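Plosstead Junction Forum > Preservation and Heritage Lines > Horkon No. 259: anyone going in July?

ballast_betty
Posted 2019-03-18
Reply 1

So the Horkon Valley people have put out their summer program and 259 is down to haul both of the July gala trains. I haven't seen her move since I was in college! I already booked the early one, and I talked my sister into coming along by promising her pie at the Estska end.

Has anyone heard if they're running her chimney first up the grade or turning her at Plosstead? I'd like to know which side to sit on. Last time I picked wrong and spent the whole trip looking at a rock cutting.
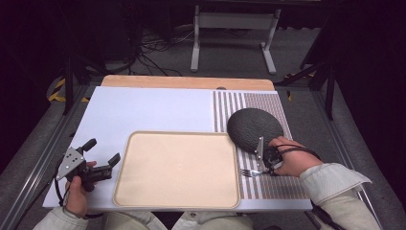
Also they're asking $50 for the full round trip now, with the museum thrown in. I thought that was fair, but my sister made a noise.

coldwater_tom
Reply 2

Chimney first uphill, unless they changed it over the winter. The turntable at Plosstead was still out of use when I was there, so she backs down. Sit on the left going up and you get the river the whole way past Jitaru.

I'm going to be the grump though. $50 is steep for a line that spends half its length doing walking pace. I love that engine, but I'd rather give the money straight to the boiler fund and watch from the road bridge for free.

Manon Beaulieu
Reply 3

Hi Betty, I'll be on the early one too! I did the archive talk there last fall (the one on the line's opening day) so I know a few of the folks in the museum and I'll ask about seats.

Tom, the walking pace part is the old Jitaru viaduct and I'm glad they go slow over it. It gives you time to look down. The original builders ran their first train over with the directors sitting in open wagons, and the minute book has a lovely grumpy entry about hats.

I brought my notes from the minute book over to the dining table last night and got sidetracked for two hours, so dinner was late.

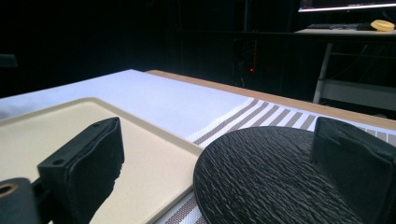

Cream tray and round black plate on the table.

What I was trying to find was the number of paying passengers in that first season. The museum panel says 1,013, and I'm nearly sure that's the count of tickets printed and has nothing to do with how many got sold.

slipcoach
Reply 4

Sorry Manon, got to disagree on that one. The 1,013 figure is in the stationmaster's ledger at Plosstead and it's a sales total. I copied it out myself when they had the ledger on show. Printed tickets were a separate column, and the ink had run so badly I couldn't read it.

On the price I'm with Betty. Coal isn't cheap and neither is a new set of tubes. People will pay that for a parking spot at a ball game and never complain.

coldwater_tom
Reply 5

I complain about the ball game too.

Manon Beaulieu
Reply 6

OK, that's interesting, slipcoach. Do you still have your copy? The minute book gives 1,013 on the page where they pay the printer's bill, so either the clerk borrowed the number or they sold every last ticket, and I don't believe they sold out with the weather they had that year. I'd love to put the two side by side.

ballast_betty
Reply 7

I go off to do laundry and come back to a ledger fight, this is great. Please carry on.

Thanks for the left side tip, Tom. Is the left still good coming back, or do I need to swap over? I've got two seats facing each other, so I can be rude and make my sister take the bad one - she'll be reading anyway. 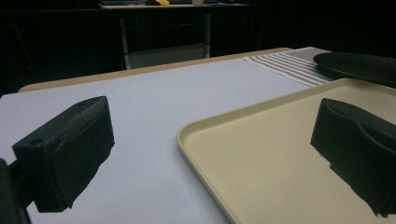

And does anybody know if the Estska cafe still does the cherry pie? The program only says "light refreshments" and that worries me. If it's all granola bars I'm going to have to pack something and apologize the whole way home.

slipcoach
Reply 8

Pie was there last summer, cherry and peach. Get in line before the engine runs around because everyone else goes in right after.

Manon, I have it in a notebook somewhere in the garage. Give me a few days. I still say it's sales.

coldwater_tom
Reply 9

Stay in the same seats, Betty. The coaches don't get turned so the river is out of the same window both ways. I'll wave from the bridge. Green jacket, cheap sandwich.

Manon Beaulieu
Reply 10

Take your time with the notebook, slipcoach. And Tom, we'll save you a piece of peach if you come down to Estska and pay for it yourself.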